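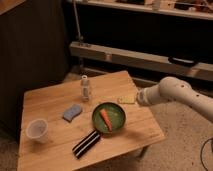 Why Are Carrots Orange?

Crunch into a carrot and you are biting a root! Most plants have roots that are thin and stringy, good for slurping up water and not much else. A carrot plant does something cleverer. It takes the sugar its leaves make in the sunshine and packs it away underground, in one fat root that grows straight down. Gardeners call that a taproot.

So why does a plant need a pantry under the soil? Carrots live for two years if you leave them alone. In the first year they grow feathery leaves and fill up the root. Then winter comes and the leaves die back. In spring the plant uses all that stored food to shoot up a tall stem, sometimes as high as your shoulder, with flat white flowers on top made of hundreds of tiny ones. After the flowers come the seeds. We hardly ever see this, as we pull carrots up in their first year and eat the pantry.
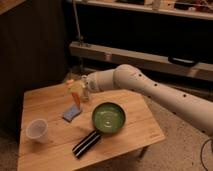

Titilayo Danladi

Now for the color. Orange carrots are full of something called beta carotene (say it BAY-tuh CARE-uh-teen). Your body can turn it into vitamin A, and your eyes, your skin and the parts of you that fight germs all use vitamin A. Pumpkins and sweet potatoes have beta carotene too. Spinach has lots of it, but the green in the leaves is so strong that it hides the orange completely!

Carrots come in other colors as well. Long ago, farmers in central Asia were growing purple ones and yellow ones, and orange carrots only became common a few hundred years back. Farmers kept the seeds from the plants they liked best, sowed them, and did the same again the next year, and the next. You can still buy purple carrots (try slicing one across, because some kinds are orange or yellow in the middle). There are red, white and nearly black ones too.

Here is something to grow at home. Ask a grown-up to cut the top off a carrot, leaving a piece as thick as your thumb. Set it cut side down in a saucer with a little water and put it on a sunny windowsill. Top up the water each day. If you start on a Monday, you may well spot green shoots before the weekend, and after 15 days you could have a little forest of feathery leaves. It won't grow a new carrot, though. The root part is only feeding the leaves with what it has left.

If you want real carrots, you need seeds, and they are tiny! Sow them outdoors in May in soft soil with no stones. When a root bumps into a stone it can split and grow 2 legs, which makes for a very funny carrot that tastes just as good.

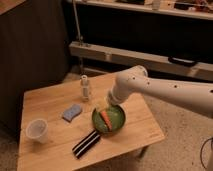 Can eating carrots help you see in the dark?
Only if your body is short of vitamin A, and most people who eat a mix of foods get plenty. Extra carrots won't give you night vision like an owl's.

One last thing to try: taste a raw carrot, then a cooked one. Cooking softens the walls of the carrot's cells, and a lot of people find the cooked one sweeter. Which do you like more?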